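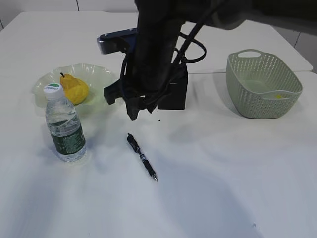
Clotthorpe Workshop Newsletter, No. 29, page 2

Visit to the Cluditz shared workshop

Faith Lyimo had us over in December to see the arm she is building there. The workshop is upstairs from a tile shop, and the stairs are steep, so leave heavy things in the car.

The arm hangs over a white table and has a black gripper. Its left side is wrapped in black fabric, with a ragged lower edge. Faith calls the whole build Brorka. She has 183 hours in it so far, most of them spent on wiring and on a shoulder joint she made twice.

The job she has set it is clearing a table. A yellow pear goes on a plastic plate, a pen and a water bottle go nearby, and a green basket stands on the other side. The pen is the hard one, she told us, as it lies so flat. The bottle is easier to grip but heavy when full.

We asked about the control board. It is a Kimaro, bought used, and the fan is loud. She keeps her settings in a paper notebook and let us copy two pages.

Members pay by the month and get a key. Parking is behind the building, and the gate is locked at 9 p.m.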